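Akard moves pencil case packing to two-arm cells
2 min read

School supplies packer Akard has put 4 two-arm robot cells on its pencil case line at the Bedora plant. Each cell handles the zipper and the loose items that go inside, work previously done by hand at a shared bench.

The cells were set up with integrator Vodeo between January and March. Soft cases remain the slow part – fabric shifts under the fingers, and a seam rarely sits in the same place twice. 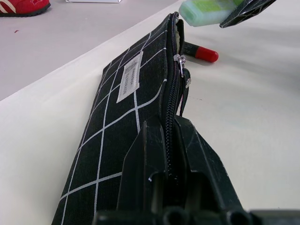 Gripper fingers on either side of the zipper of a grid-pattern case at the Bedora plant.

The 6 packers on the line keep their jobs and their pay grade, according to shift lead Abdelkrim Lahlou. Two now load cases and clear stoppages; the others check finished sets and relabel rejects. Breaks no longer have to be staggered.

"My wrists are better, but I walk a lot more," said packer Teodor Chmielewska.

Akard's target is 244 sets per cell per shift. Hand packing continues for mixed orders.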